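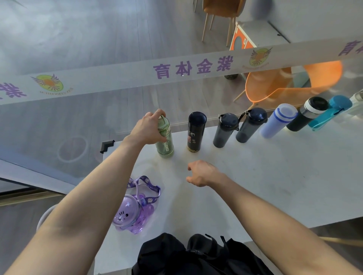
Lost your water bottle at the Clindby sports hall this summer? Good news, we may well have it! The lost bottle table is back out in the upstairs seating area, next to the glass, and I spent a very happy hour up there poking through what's on it. Somebody out there is missing a purple kids' bottle shaped like a round cartoon cat, whiskers and all, with a white star on top, and I can't believe there hasn't been a tearful phone call over that one. There's also a turquoise one with a rounded teal cap and a tall, slim black flask with a gold band at the base that looks far too nice to leave behind.

Bottles are easily the thing we lose most of. The front desk log shows 169 of them handed in since January, well ahead of towels and single socks (don't get me started on the socks). Most turn up after the evening badminton sessions, when everyone is tired and thinking about dinner.

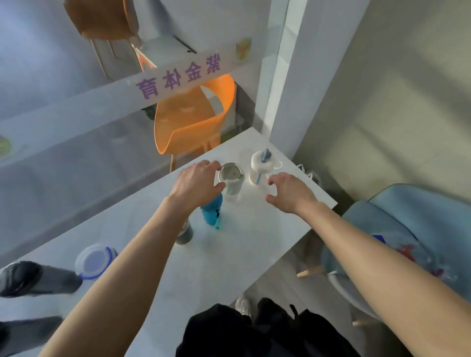 If you think one is yours, come up any time before 9 p.m. and have a look. You don't need a form or a receipt, just tell the desk which one you're taking so they can cross it off. Cups and food containers count too, so if your lunch never made it home, check for that while you're here.

Anything left at the end of August gets washed and goes over to the Drellomia swap shelf, which takes bottles and cups in decent shape. Last year's swap brought in 2,354 items from all over the neighborhood, and they're hoping to beat that. 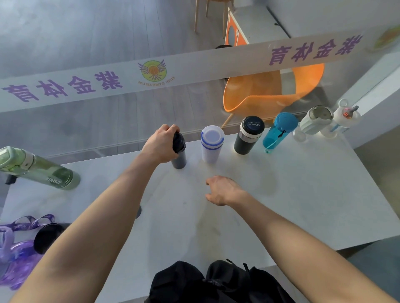
And please, write your name on the bottom! A strip of tape and a marker will do it. The desk has both, and they'll happily lend them to you while you wait for your court. I've done my own 2 bottles already, after leaving one of them here twice in July.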